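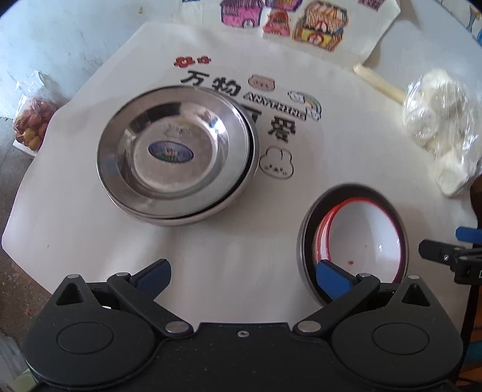
March
Posted by the Workneh program team

We're past the halfway mark on the Workneh family meals grant, and it's going so well! Sign-ups reached 60 households, up from 24 in the fall, and the Tastach site now has a waiting list of 15. The Saturday-style cooking hour moved to 4 p.m. — parents asked for it, and turnout jumped right away.

Spending is on track. The one item over budget is produce, as Puvau raised its delivery fee in January. Zimateo has agreed to share its cold storage with us through the summer, so we expect to make that up.

Next up: recipe cards in two more languages, and 100 take-home kits before school lets out. We can't wait to get those out the door.

We use cookies to improve your visit. Accept | Settings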